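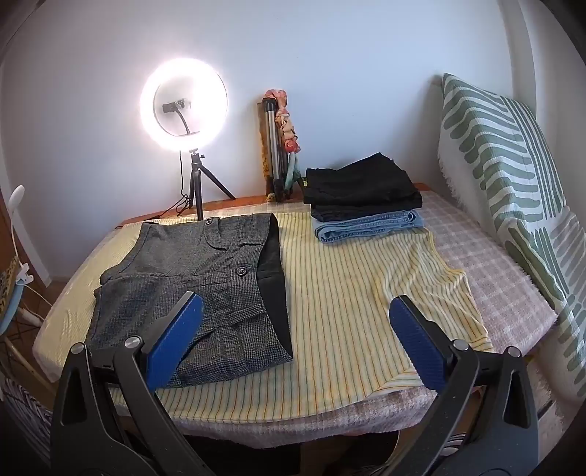
March

Posted by Nathalie

Search this blog

Okay, so I've been hinting at this for weeks and a few of you have already guessed it in the comments. I'm looking for a part-time helper! A real one, with hours and pay and a login and everything.

If you're new here, I design digital scrapbook kits and planner pages under the name Flaketti. I started doing it at the kitchen table when my youngest was a baby, and it has slowly eaten the guest room, most of my evenings and one very nice filing cabinet. The shop now has 771 kits in it (I had to look that up, I would have guessed half that) and the customer email alone takes up my whole morning. Which means I'm not designing, which means I get grumpy, and then my family hears about it.

So! What would you be doing?

Mostly the shop inbox. People lose their download links, or they buy the same kit twice, or they can't get a zip file to open on a tablet. You'd answer them nicely and get them sorted out. You'd also make the preview pictures for new kits, load everything into the store, and write the little blurbs that go underneath. Once a month you'd help me put the newsletter together. I still write the chatty part myself because I like doing it, but I'm hopeless at remembering the coupon codes and more than once I've sent out an expired one. (Sorry again, everybody.)

It's 20 hours a week and you can do it from home. I don't care if that's at six in the morning or after the kids are in bed, as long as the emails get answered within a day. The one fixed thing is Saturday morning, when new kits go live at 9 Eastern and I need you online for a couple of hours in case something breaks. Something usually breaks.

You need to know your way around Photoshop or something close to it. Layers, masks, saving for web, that level. You don't have to be a designer and I won't ask you to draw anything. Good spelling please, and patience with people who type in all caps. If you've ever been on a creative team or run a little shop of your own, tell me, I'd love to hear about it. Mac or PC is fine.
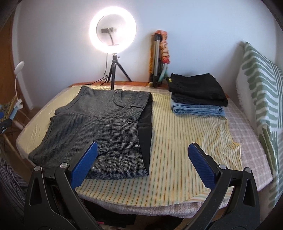 Gray houndstooth with black buttons.

Pay is $995 a month to start, and we'll sit down and talk about it again after the first three. You also get every kit in the shop for free, past and future, and 2 paid weeks off a year plus the week between Christmas and New Year's, when I close up completely. You'd be a contractor, so you handle your own taxes. You do need to be in the US for this one. I know, I'm sorry, I have some wonderful readers in other places and I hated typing that.

You'd be working with me and with Rianne Vandenberghe, who does our books and looks after the Zinedis site where the kits are hosted. She's the calm one. We have a call on Monday afternoons and the rest of it is just messages back and forth.

To apply, use the contact form up top and put MOTTRAM in the subject line (it's the name of the new kit collection, coming soon, eek!) so I can find you in the pile. Tell me a bit about yourself and when you like to work, and send me two or three things you've made. Layouts, blog graphics, a birthday invitation, whatever you're happy with. A resume is fine but I'd much sooner read a normal email. Then pretend I'm a customer who bought the wrong kit and wants her money back, and write me a short reply.

I'm taking applications through the end of March. I'll write back to every single person, it just might take me a little while with the inbox the way it is. Questions can go in the comments and I'll answer them there so everyone can see.

xo Nathalie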